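Last updated 2019-11-21

# Tranley Tenants' Storage and Recycling FAQ

**How do I get a storage unit?**
Fill in the form at the Villance office. Units go to whoever is next on the waiting list. The deposit is $90, and you get it back when you return both keys.

**What can I keep in it?**
Books, clothes, small furniture, and boxed household goods. No paint, fuel, food, or live plants. The weight limit for a unit is 500 pounds. 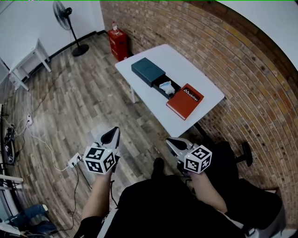

**Can two households share a unit?**
Yes, if both names are on the form. Either one can end the agreement with a month's notice.

**Which building has the recycling room?**
Horkard, on the ground floor. Your front door key opens it.

**Do I have to take bottles out of their bags?**
Yes. Bottles go in the blue bin with nothing around them. Plastic bags go in the box by the door.
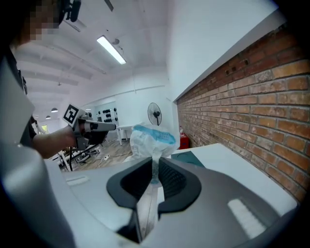
*Clear plastic bottle and plastic bag.*

**How much was recycled last year?**
The building sent out 3,155 pounds of paper and 1,296 pounds of plastic.

**I lost my unit key. Who do I ask?**
Karabo Sithole handles keys for Horkard and Villance. For Arabzadeh, ask Ruan Hlongwane. Bring a photo ID.

**Can I put a mattress in the recycling room?**
No. Call the office to book a pickup.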